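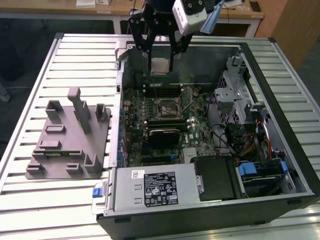

Budget for a small robot cell that handles desktop PCs - what am I missing?

Posted by Loukia Makris

We refurbish office desktops and I have been asked to put together a budget for one robot station. The job is taking parts out of opened towers and putting tested ones back: memory, small boards, and the processor if we can get that far. A person would still open the case and lay it on its side.

So far I have a quote from Uvano for the arm and one from Biston for a two-finger gripper. The bench would be slotted aluminum. I have also put in $2000 for fixtures and a camera, and that number is a guess. The request has to go in by March and I would like to ask once and not come back for more.

What do people usually leave out? And is it worth paying for machined fixtures, or will printed ones do?

Posted by molefe_bench

Print them. We run 20 towers a day and all our part holders are 3D printed. One flat plate with blocks and posts for the parts we handle, bolted to the slats. We have redone the layout more times than I want to admit, and each time it cost us some filament and an evening. If we had bought machined plates we would have been stuck with the first version.

Things missing from your list:

Fingertips. They wear, and the stock ones are too wide to get between memory slots. Budget for several sets.

Cable routing on the arm. A camera cable that hangs loose will catch on the drive cage sooner or later. Straps and clips are cheap but somebody has to spend a day on it.

Spare boards to practice on. We set aside 30 scrap towers and used all of them. Bent socket pins mostly.

Lighting. The inside of a case is dark and the power supply is shiny. I would put $1000 against lights and a second camera before spending more on the gripper.

Your $2000 is fine for printed fixtures and one camera. It is not fine for machined.

Posted by grustel_fan

Just get the Grustel kit, it comes with everything.

Posted by old_tower_tech

The kit above does not include a bench or fixtures, so read the parts list before you order.

I would split the request in two lines, memory and processors. Memory needs a firm push and decent alignment. Processors need the latch lever lifted, a straight pickup and a straight drop, and you will want force sensing for that. Ask Uvano if it is built into the arm or sold as an add-on. On ours it was an add-on and it was the biggest surprise on the invoice.

Also check reach with a real case on the bench. The gripper has to come down past the case walls with the camera still attached to it, and the drawings never show the camera.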